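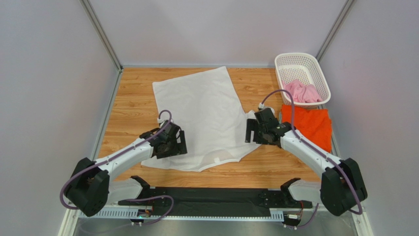 Arko 在书面答复中表示,大幅白色织物在台面上折叠后边缘不齐,多半在铺展阶段即已形成,折叠时再行校正收效有限,建议先统一铺展方法,再讨论折法。我部认为该意见有一定道理,但答复篇幅较短,未涉及具体操作,故在本站就下列事项向各兄弟单位请教,望不吝赐教。

我部负责 Brarberg 培训中心住宿区及餐厅的布草整理工作。现用整理台为木质台面,后方及左右两侧设有浅色围板,操作人员只能由前侧作业。该台面用于折叠毛巾、枕套、小幅台布时,未发现不便。今年1月起,餐厅改用较大尺寸的白色布件,整理环节随即出现以下情况。

一、布件铺展后位置偏斜,布角未与台面边缘对正。远端一侧靠近后围板,操作人员伸手不便,往往只整理近侧,远侧任其自然。折叠后近侧看似整齐,翻转过来则布边参差。

二、布件右侧或左侧局部堆拢,未完全展开即开始对折,所余褶皱被压入内层,放置一夜后成为明显折痕,次日须重新熨烫。

三、白色布件与有色布件(目前主要为粉色和橙红色)同台整理,同批归置。曾有人员提出,白色布件直接压在橙红色布件之上,是否存在沾色的可能。我部内部对此意见不一。

四、塑料篮的用法不统一。有的班次将叠好的布件放入篮内,有的班次将待叠的布件放入篮内,交接时经常需要重新翻检。

现有的《布草整理须知》编写较早,全文共18条,其中涉及折叠的内容仅一句,即“折叠应整齐美观”,对实际操作缺乏指导意义。我部拟于近期修订,现征求意见如下:大幅布件在三面围合的台面上应如何铺展;白色与有色布件应如何排列先后;篮子宜作何用途。另,如有单位制定过成文的操作规程,可否提供参考。

需要补充说明的是,更换整理台的方案已经提出过,限于房间尺寸,暂不考虑。围板系为防止布件滑落至台后而设,亦不拟拆除。

Brarberg 培训中心后勤服务部
2022年4月16日,星期六

Hrnčiar 布草管理组 的回复

来文收悉。我组承担的整理量与贵部相近,每班处理各类布件100余件,台面同样为单侧作业。现将我组现行做法逐项说明,供参考。

关于铺展。我组要求先定远边,后定近边。具体操作为:双手各持布件远侧一角,两手间的布边拉直,将该边送至台面后沿附近,与后沿保持平行,轻放。手不要立即松开,先向两侧略微带紧,确认远边已直,再沿布面向身体方向抚平。许多人员习惯先将整块布抛到台面上,再绕着四角逐一拉扯,在四面可走动的台子上尚可,在有围板的台子上则必然出现远角够不到、近边越拉越斜的情形。贵部所述布角不正,应属此类。

如果台面进深不足以容纳整块布件,可先将布件在手中对折,再行铺展。对折时以两条长边相合,布边对布边,由两手提起后自然垂落,重力会使大部分褶皱自行消除。垂落数秒后再放上台面。此法比在台面上抚平省力,亦适用于身高较矮的人员。

木质台面有一个便利之处,即木纹方向可作为参照。我组的台面木纹为横向,铺展时令远边与木纹平行,布件是否偏斜一望即知,无须另行画线。曾有人建议在台面粘贴彩色胶带作为标记,试用后发现胶带边缘容易翘起并粘附布纤维,已经取消。贵部台面如木纹清晰,建议直接利用。

关于抚平。应使用手掌外侧,由布面中央向左右两侧推,再由远侧向近侧推。不宜用指尖,指尖容易带起新的细褶。局部堆拢处不要用力压平,应当提起最近的布角抖开,重新放下。压平的堆拢在叠好后肉眼不易发现,第二天取用时方才显现,贵部次日须重新熨烫一节,我组早年也曾遇到,处理方法即为增加一道“提角”的动作。动作本身很短,不影响进度。

关于折叠。我组的大幅白布采用先长后短的折法。第一步,近边向远边对折,两边相合后以手掌压住折线,由一端推至另一端。第二步,视成品宽度要求,再次同向对折或折为三等份。第三步,自左右两端向中间折,折至所需长度。折线一侧统一朝向取用人员,散边朝内。这一点看似琐碎,但架上所有布件的折线朝向一致时,取用人员可以逐件抽取,不会带散下一件。

布件较厚者,第二步不宜折得过紧,应在内层留出少许余量,否则外层绷紧、内层起拱,叠好后呈鼓起状,堆放时容易倾倒。

关于白色与有色布件。我组的规定是分时段整理,先白后色,同一时段台面上只出现一类。白色布件全部上架后,擦拭台面,再开始有色布件。完全干燥、已多次洗涤的有色布件,与白色布件短时接触,一般无碍;首次使用的深色或鲜艳布件,以及干燥程度不能确定者,一律不得与白色布件叠压。贵部所问橙红色布件在下、白色布件在上的情形,如两者均已干透,不必过于担心,但我组不主张将其作为固定做法,理由是人员在忙碌时难以逐件核查干燥程度。确因场地所限必须叠放的,可在中间加垫一块旧的白色垫布,定期更换。

关于篮子。建议明确一篮一用,并在交接记录中写明。我组的篮子一律用于盛放待叠布件,叠好的布件直接上架,不再回篮。带孔的塑料篮通风较好,适合暂存;但篮底的孔形容易在叠好的布面上留下压印,尤其底层布件受压较久时,印痕相当明显。因此叠好的布件若一定要放入篮内,请先铺一层衬布。

《须知》文本可另行联系索取。我组现行版本共17条,其中铺展一节最长。

Tukex 的回复

建议用大一点的台子。

白布和红布分开放即可。

Brarberg 培训中心后勤服务部 的补充

感谢以上答复。更换台面一事,前文已作说明,不再赘述。

Hrnčiar 的意见较为完整,我部已组织当班人员学习,其中先定远边一项试行后有较为一致的正面反映。尚有疑问如下:我部台面右端常年放置塑料篮,叠好的布件习惯上就近放在篮子前方,待全部叠完后一并上架。按照贵组意见,是否应当改为叠一件、上架一件?我部布草架设在隔壁房间,往返需要时间,逐件上架恐不可行。

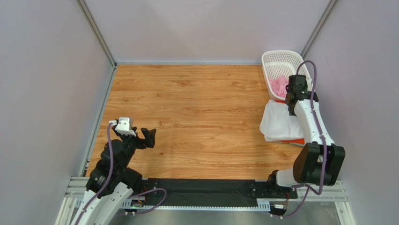
图:塑料篮置于台面右后角,叠好的白布放在篮前。

如允许在台面上暂放,暂放位置应设在左端还是右端,暂放高度以多少为宜,亦请一并告知。

Hrnčiar 布草管理组 的再次回复

逐件上架系就我组房间布局而言,布草架在操作人员身后,转身即可。贵部布草架另设一室,可以在台面一端集中暂放,再成批转运。下列几点请予注意。

暂放区与待叠区应当分开。篮子若用于盛放待叠布件,叠好的布件又紧贴篮前放置,取件时布角拖带,容易将已叠好的扯散。建议将篮子留在原位,暂放区移至台面另一端,形成由篮子一侧取件、中间折叠、另一侧暂放的顺序。右手惯用者多的班次,可将篮子放在左侧,以左手取件、右手归置,是否调整由贵部自行决定。原则是同一班次内不得变动,否则交接仍会混乱。

暂放时以颜色分堆,不要叠成一堆。白色一堆,粉色一堆,橙红色一堆,堆与堆之间留出一掌宽的距离。堆高以不超过围板、不须扶持即可稳定为度,我组没有规定件数,布件厚薄不同,规定件数意义不大。发现下层布边外露时,应当整堆重新对齐,不要单独将外露部分向里塞。塞入的布边会在内部卷起,转运时更易散开。

放置方向亦应统一,折线朝向操作人员。转运时双手托底,由台面平移至推车,避免抓握两侧提起。

另有一点上次未及说明。篮内的待叠布件不宜压实,更不宜将小件布件揉成一团后置于大件之下。从烘干设备取出后,应趁余温尚在时尽快抖开,来不及折叠的,以松散状态平放入篮,大件在下,小件在上。取用时由上而下,先叠小件,腾出台面后再叠大件;如贵部以大件为主,也可将小件另置一处,先行完成大件。两种次序我组均使用过,差别不大,但须在规程中选定一种。

篮子本身的清洁,我组每月进行一次,以清水冲洗后倒置晾干,重点检查底部孔眼是否有积存的纤维,以及边沿有无毛刺。毛刺会勾丝,对织纹较密的白布影响尤大,发现后即行更换,不作修补。

Arko 的回复

见到本单位此前的答复被引用,现作补充。

当时所称“在铺展阶段即已形成”,是就洗涤后尺寸正常的布件而言。还有一类情形应予排除,即布件本身已经变形。棉质布件反复洗涤后,经向与纬向的收缩程度可能不同,四角不再为直角,此时无论如何铺展,对折后总有一边不齐。判断方法较为简单:将布件沿长边对折,观察两条短边是否重合;展开,再沿短边对折,观察两条长边是否重合。两次均有明显偏差,且更换操作人员后偏差仍在同一位置,即可认定为布件变形。此类布件应当单独登记,转作他用,不宜要求操作人员以拉扯方式强行对齐。

熨烫方面,如布件进入整理台前已带有斜向褶皱,应检查烘干时是否装载过满。这类褶皱靠手掌抚不平,需要退回重新处理。

关于沾色,同意 Hrnčiar 的意见。首次使用的橙红色布件,建议先行单独洗涤3次,观察洗涤水颜色,无明显着色后再与其他布件同室整理。粉色布件可参照执行,要求可以适当放宽。即便如此,白色布件仍以先行整理为宜。

整理台的木质台面须保持光滑。台面有节疤处,应以手背轻触检查,如有凸起或裂口,打磨后方可继续使用。擦拭以拧干的软布为限,擦后待台面干燥,再放置布件。不要使用含蜡或含油的护理用品,残留物会转移至白布,且不易洗除。

Brarberg 培训中心后勤服务部 的补充

各单位意见均已收悉。我部修订稿拟采纳以下内容:铺展时先定远边,以木纹为参照;局部堆拢处提角重放;先白后色,分堆暂放;塑料篮固定用于待叠布件,篮前不再放置叠好的布件;变形布件单独登记。折叠方向一节尚待与餐厅商定,餐厅摆台时习惯由折线处抖开,对折线朝向另有要求,商定后再行补入。

Arko 所述台面节疤检查,已列入每周设备检查项目。修订稿完成后将在本页附上全文,欢迎继续提出意见。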